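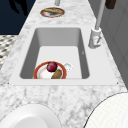 Hirkbridge 77 Single Bowl Kitchen Sink

Home > Kitchen > Sinks > Fireclay > Hirkbridge 77

Item: Hirkbridge 77
Finish: Gloss white
Availability: In stock, ships from the Clurnusell warehouse
Lead time: 5 working days

Overview

The Hirkbridge 77 is a single bowl fireclay sink for kitchens where most of the washing up is still done by hand. It is 77 cm wide on the outside and fits a standard 80 cm base cabinet with no changes to the side panels. It can be mounted under the counter or dropped in from the top.

Fireclay is a dense ceramic, cast in a mold, dried slowly, glazed and then fired once at high heat. The glaze and the body bond in the kiln, so the surface does not peel or wear through the way a painted coating can. It will not rust and it does not need sealing. It is also heavy, and you should plan for that before you order. The 77 weighs 51 kg without the drain fitting. Two people are needed to carry it and the cabinet must be braced.

Each sink is checked by hand before it is packed. Small differences in size are normal for fireclay and can be up to 5 mm on the long side. Do not cut your counter from the drawing on this page. Wait until the sink has arrived, measure it, and have the opening cut to fit.

Specifications

Material: Glazed fireclay
Outside width: 77 cm
Minimum cabinet width: 80 cm
Weight: 51 kg
Mounting: Undermount or drop-in
Drain fitting: Sold separately
Overflow: None
Faucet holes: None, faucet mounts in the counter or wall
Disposal compatible: Yes, with the extended flange

In the box

One sink
Cardboard cutting template, for reference only
Foam rim strip for drop-in mounting
Care sheet
Warranty card

Clips and brackets are not included. For undermount use you will need the Widmer support frame or an equivalent timber cradle built by your installer. The sink must never hang from the counter on adhesive alone.

Installation notes

These notes are a summary. The full sheet is packed with the sink and can also be requested from customer service.

Unpack the sink as soon as it arrives and look it over in daylight. Run a hand along the rim and the corners. Damage from shipping has to be reported before the sink is installed. Once it has been fitted we treat it as accepted.

The cradle or frame should be rated for 100 kg or more, to allow for the sink, a full bowl of water and whatever is in it. Fix it to the cabinet sides and to the floor of the cabinet, not to the back panel. Level it in both directions. The bowl floor already has a fall toward the drain, so there is no need to tilt the sink.

Use a neutral-cure silicone between the rim and the counter. Leave it overnight before running water. With natural stone, check with the stone supplier that the silicone will not stain, and try a bead on an offcut first if there is any doubt. Marble is more likely to mark than granite or quartz.

Tighten the drain fitting by hand and then a quarter turn more. Putty is fine under the flange. Overtightening is the most common cause of cracks around the outlet — we do not cover it under the warranty.

Care

Wipe the bowl with dish soap and a soft sponge after use. For tea and coffee stains, fill the bowl with warm water and a spoonful of oxygen bleach, leave for an hour, and rinse. Metal marks from pans look like scratches but are usually metal left on top of the glaze. A mild cream cleaner takes them off.

Avoid steel wool and drain cleaners that contain strong acid. Boiling water from a pasta pot will not harm the glaze, but run the cold tap at the same time to protect the waste pipe.

A heavy pan dropped on an edge can chip the glaze. Chips can be filled with the Hirkbridge touch-up kit, which comes in the same gloss white.

Matching parts

Widmer support frame, 80 cm
Brekomcombe basket strainer, chrome or brushed
Brekomcombe extended disposal flange
Wire bowl grid for Hirkbridge 77
Hirkbridge touch-up kit

Customer notes

"Went into an old cabinet that was not square. The frame took up the difference. Sink was 3 mm narrower than the template, so do wait before cutting." — Leonie R.

"Good depth for stock pots. I would order the grid at the same time, I had to wait until February for mine." — Severin K.

"No overflow, which I missed when ordering. Otherwise fine." — Rafia Q.

Delivery and returns

Sinks travel on a pallet and are delivered to the curb between 8 a.m. and 4 p.m. The driver will call ahead. Carrying the sink indoors is not part of the service.

Unused sinks can be returned in the original crate. Return freight is paid by the buyer unless the sink is faulty.

Trade orders of 5 or more: contact Gebhard Mösli at the Clurnusell office.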